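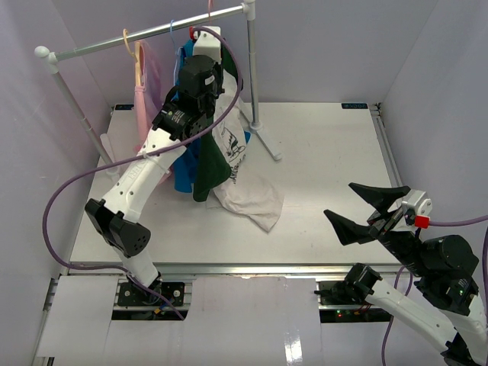
Keeping a pair of robot arms out of trouble with the laundry

I've been teaching two small arms to hang up and take down clothes at my bench in Lellutside since November, and most of what I've learnt has come from things going wrong. The worst was the evening a sleeve got pulled round a wrist joint, the motor kept turning as it had been told to, and the rail, the hangers and one of my better shirts all came across the table towards me. No harm done apart from a popped seam and a cracked corner connector, but I sat there for a bit afterwards with my hand on the plug!

So these are my tips, in no real order. They're for anybody with a hobby arm and a pile of washing.

Stopping it properly

Put your stop switch where your hand already is. Mine used to be behind the bench (daft, I know) and I had to lean past the moving arm to reach it. Now it's screwed to the front edge of my stool side, and I press it at the start of every session to see that it does what it should. Remember that some arms go limp when the power's cut and drop whatever they're holding, elbow first. Keep your own fingers out from underneath.

Turn the force down for fabric. The maker's setting on my Mackay arms was 87 per cent and I run them at 13 now. Cloth weighs next to nothing, and at 13 the arm stalls and sulks when it snags, which is exactly what you want it to do.

Cables

Leave a loop, then watch where the loop goes. Too tight and the plug works loose at the wrist, too slack and it hooks itself over a hanger. I move each arm slowly by hand to its furthest reach, power off, and look at the cable the whole way. A cable tie on the long link helps no end – snug, but don't nip it up so hard that it bites the sleeve.

My second big fault was a half-seated plug. The arm would freeze for a moment and then jump to catch up, and I spent nearly 3 weeks blaming the software. If yours stutters only at full stretch, check the plugs first.

Clothes and rail

Long, floppy things are the trouble. Anything that trails on the table can be picked up by the wrong arm or dragged under a foot of the rail, so start with short tops and work up. Do up buttons, tuck in cords and ties, and leave lacy stuff for another year.

Don't overfill the rail. If a gripper has to push in between two garments you can't see what its fingers have got hold of, and neither can the camera if it's looking from the wrong side.

Light rails tip. I've tried a Flastard clamp on the foot, and it's all right, though a bag of rice does nearly as well.

If it does snag

Stop it, cut the power, and hold the arm up with one hand while you ease the cloth out with the other. Never run it backwards to free it! I tried that and wound the sleeve in tighter. Snip the thread if you must, shirts are cheaper than gearboxes.

Then look over the wrist for fluff. I found a wad of it behind the joint cover on mine and got it out with tweezers and an old toothbrush. The Kullach spray everybody recommends left a sticky film, so I've gone back to the toothbrush.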